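Does the Order Matter? Comparing Wax Removal Methods on Clear Coat
Student project report, Automotive Surface Care elective
Skillenmont Technical College
Submitted 11/8/18

Why I picked this

My first car was black, and black cars are awful. Every swirl shows, every water spot shows, and if you put new wax over old wax without cleaning it off you get this weird cloudy patch on the hood that you can only see at gas stations at night. I did exactly that last summer and spent a whole weekend trying to fix it. So when we had to choose a topic for this class I already knew mine: what's the best way to strip old wax before you put a new coat on, and does it matter which step you do first?

The methods I looked at were a strong car shampoo, a clay bar, and a wipe-down with a solvent panel cleaner. I tried each one alone and then in pairs, in both orders.

What I used

The test surface was an old hood the body shop class was done with. It had decent clear coat on it apart from a scrape near the latch, and I stayed away from that part. I masked it off into squares with tape and gave every square two coats of Kallora paste wax, which is what the school had on the shelf (I'd have picked something easier to buff, my arms were dead by the end). Then the hood sat outside for 27 days in September so the wax could age a little.

For shampoo I used Drivia Strip Wash mixed at the strong ratio on the bottle. The clay was a medium grade bar from Nair, cut into small pieces so I wasn't dragging dirt from one square to the next. The panel cleaner was Nair too. Towels were short nap microfiber, all washed with no fabric softener. Softener leaves a film on the towel and the film goes straight onto the paint, and that would have wrecked the whole thing.

How I checked the squares

I went with a water test. You mist the square with a spray bottle, tip the panel, and look at what the water does. If it pulls up into tight round beads there's still wax. If it lies down in a flat sheet and slides off slowly, the wax is gone, or close to it. I scored each square from 0 (flat sheet) to 10 (tight beads) and did it over and over on different afternoons until I had 104 readings written down. I scored them before looking at my notes on which square was which, because I know I would have cheated a little without meaning to.

What happened

Shampoo alone was a letdown. The label talks a big game, but the squares I only shampooed still averaged a 7. Beads all over the place! A second wash brought that down a bit and a third wash did nothing I could see.

Clay alone did better than I expected. It's really meant for pulling out stuck-on grit, but it took a lot of the wax with it. The trouble was the clay lube. It leaves its own slick residue, and my first readings on those squares were all over the map until I rinsed them properly. I threw those early ones out and did them again.

Panel cleaner alone was the strongest single step, mostly 2s and 3s. It did streak if I let it flash off before the second towel, so you have to work in small areas and keep moving.
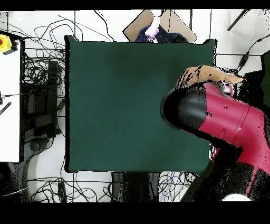

Then the pairs. Clay followed by panel cleaner was the clear winner, with nearly every reading at 0 or 1. Panel cleaner followed by clay came in worse – I think because of that lube residue again, since the last thing to touch the paint was the slippery stuff. Shampoo first made everything after it easier to do, and the clay stayed cleaner, but it didn't change the final scores much.

So yes, the order matters. At least it did on my hood.

What went wrong

I ran out of the first bottle of panel cleaner halfway through and the new one smelled stronger. Same label, same part number, but I can't promise it was the same mix. Also, one corner of the hood got bird droppings on it during the outdoor part and I had to drop two squares.

The bigger problem is that water beading only tells you what's going on at the very top. Fresh bare clear coat can bead a little by itself. A gloss meter would have been nice, but the one I found online was $346 and that was not going to happen.

If I did it again

I'd use a second hood in a light color, and I'd test a spray sealant next to the paste wax. A lot of people have switched to sealants and I have no idea if they come off the same way. I'd also label my towels. I lost a good hour sorting clay towels from cleaner towels – a marker on the tag would have fixed it.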